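## 3. Trying your first household chore

You've bolted down the arms, run the Tritivard self-check and got through the wave test. Now for the fun part! This section covers bag and card work, the first real chores we suggest, and gives you a fair idea of how far a two-arm station can get with them today.

Short version: further than we expected when Ming-te Wei started this guide, and still slower than you. A person drops a card into a tote in a second or two. Our best clean run took 16 seconds, and we cheered.

### 3.1 Set out the work

1. Clear a space at the front of the table wide enough for both grippers to meet in the middle.
2. Lay the tote flat, with the handle to one side. Soft cloth bags are easier than stiff ones for pinching, harder for holding open.
3. Run **Home** from the Prunel panel and wait for both arms to stop.
4. Load the card into the left gripper by hand at the lowest grip setting.

> **Caution:** Keep fingers away from the tips while the grip setting is changing. Press **Pause** first, every time, even for a quick nudge.

With the left gripper closed on a small card and the right one over the tote, check the cables before you go any further. They need enough slack to follow the wrist through a full turn, and they shouldn't catch on the bag or its strap. Other things can stay out on the table – a pom-pom, a board, a block of wood – as long as neither arm has to pass through them.

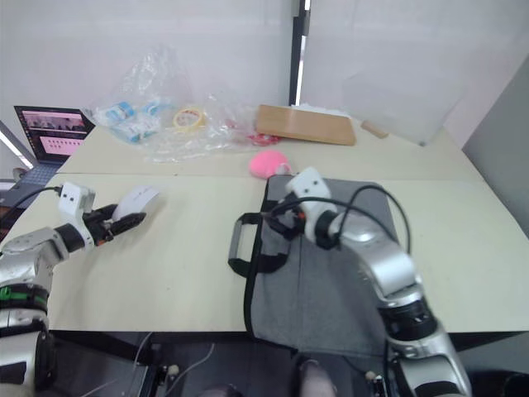 ### 3.2 Run the chore

1. Choose **Bag, two-arm** and set speed to 20 percent.
2. Press **Step**. The right arm should go down to the cloth and pinch one layer only. If it picks up both, press **Back** and raise the pinch height by 3 mm.
3. Press **Step** again to lift the edge. Watch the opening, as the cloth likes to fold back on itself.
4. Press **Step** to bring in the card, then **Release**.
5. Repeat until you get three good runs in a row, then try **Continuous**.

> **Note:** A curled card is fine. Very thin receipts slip, and Oi-ling Choi has had better luck folding them once.

### 3.3 What to expect

Rigid things go well. Blocks and boards can be picked up, moved and put down nearly all day with few misses, and it's a joy to watch. Cloth is where machines still struggle: a bag never lands the same way twice, and a fold that looks like an edge will fool the pinch step. Clear plastic is harder again, so leave it for section 6.

Could you hand over your unpacking yet? No, not without someone standing by. But one chore, set out neatly and run slowly, is well within reach, and the first time the card drops in you'll want to show everybody in the building.

If the lift fails over and over, redo the wrist alignment in section 2 before changing any other setting.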